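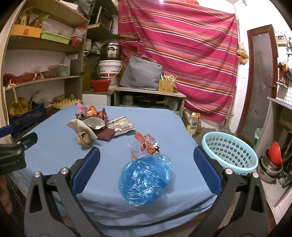
Why does our booking page show the same banner on every category, even though we made a separate banner for each one?

The page cache is saving the first banner it builds and handing that copy to everyone else. The category rules are fine, and you can prove it by logging in as an editor, where the cache is skipped and each category gets its own banner.

2025-04-25
By the Brevonora site support desk
5 min read

Ticket title: Category banners all showing the kayak hire message
Site: Ruddock (staging copy first, then live)
Theme: Tudeo
Banner plugin: Trovine
Priority: normal
Status: solved, one follow-up open

What was reported

Ruddock's site has five booking categories, and each one is meant to carry a banner across the top with its own text, colour and button. The client noticed that the camping page was telling people to book a kayak. So were the other three. They had already switched the banners off and on, saved the rules again, and cleared their own browser history. No change.

I love this kind of ticket, because everything looks correct in the dashboard and the page still comes out wrong! It means there's something worth finding.

First look

Opened Trovine and went through the display rules. All five banners were published. Each had one condition, "Category archive is", with the right category picked. No overlaps, no leftover "Entire site" rule, and no banner set to a higher priority than the others.

Opened the camping page while logged in. Camping banner, correct colour, correct button.

Opened it in a private window. Kayak banner.

So straight away we had a split between logged-in and logged-out visitors, and that's a lovely clue to get in the first ten minutes.

Things I tried that didn't help

1. Cleared the Trovine internal cache (Tools, then Reset styles). Same result.
2. Switched the theme to the plain default on staging. Same result, so Tudeo was off the hook for the moment.
3. Turned off every plugin except Trovine and the page cache. Same result.
4. Re-saved permalinks. Same result, though it's a quick one and I always do it.

Then I turned off the page cache as well and reloaded the private window. Camping banner! Tried the other four, all correct.

What was going on

Trovine has a setting called "Shared header fragment". When it's on, the top part of the page is stored once as a separate piece and dropped into every page, which saves the server a bit of work. It's a great feature for a site with one header. On a site with a different banner per category, the first visitor after a cache clear decides which banner everybody sees. The kayak page is Ruddock's busiest, so kayaks won nearly every time.

The client did remember seeing a different banner "stuck" on the site last June, and had put it down to a bad save. I can't prove it was the same fault, but it fits.

The fix

On staging:

- Trovine, Settings, Performance. Untick "Shared header fragment". Save.
- In the page cache settings, purge everything. The purge button for a single page is not enough, as the stored fragment doesn't belong to any one page.
- Open each category in a private window and check the banner against the list.

Staging behaved perfectly, so I took a backup of live and made the same two changes there.

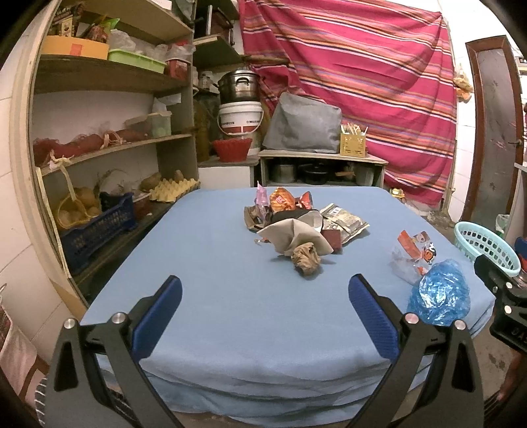
One snag on live that staging didn't have: the host keeps its own cache in front of the site, and it held on to the old pages after our purge. If you're following along on your own site and the fix seems to work for some people and not others, look for that. Ours was in the hosting panel under Speed, with a button marked "Flush". I flushed it, waited a minute, and the last kayak banner finally disappeared from the camping page.

Speed check

The client was worried that turning the setting off would slow things down, and it's a fair worry. I ran the camping page 40 times with the setting on and 40 times with it off, using our usual timing script. The middle result went up by 27 milliseconds on the first load and was the same on repeat loads. Very happy with that. The page cache is still doing nearly all the heavy lifting.

Bonus find

While I was in there I noticed the banner button on phones was being pushed onto a second line. The Tudeo theme adds 51 pixels of padding on each side of the header row, far too much for a small screen. I added a small rule to the child theme to bring it down to 5 on phones, and the button now sits beside the text the way the client drew it in their original mock-up. It looks so much better!

Notes for whoever picks up the next one

Always test banners logged out. I'd go as far as keeping a private window open the whole time you're working on them - it saves a lot of head scratching. Also, check the host's cache before you start, so you know how many layers you're dealing with.

If a client does want the shared header and separate banners together, the banner can be moved out of the header and into the "Before content" slot. I tried this on staging and it worked on all five categories. The banner sits a touch lower, under the menu, and some people will prefer it there anyway.

Follow-up

Open: Ruddock would like a sixth category for gift vouchers, with a banner to match. I've duplicated the camping banner as a draft and left the rule blank until they settle on a category name. The voucher page itself hasn't been built yet.

Log entry 1: client confirmed all banners correct on their office computers and on two phones.

Log entry 2: client asked whether the banner colours can follow the theme palette. They can. Trovine, Banner, Style, then choose "Global colour" in place of the custom value. Sent them the steps and they've already changed three of the banners themselves, which is fantastic.

Log entry 3: main ticket closed, follow-up moved to its own ticket.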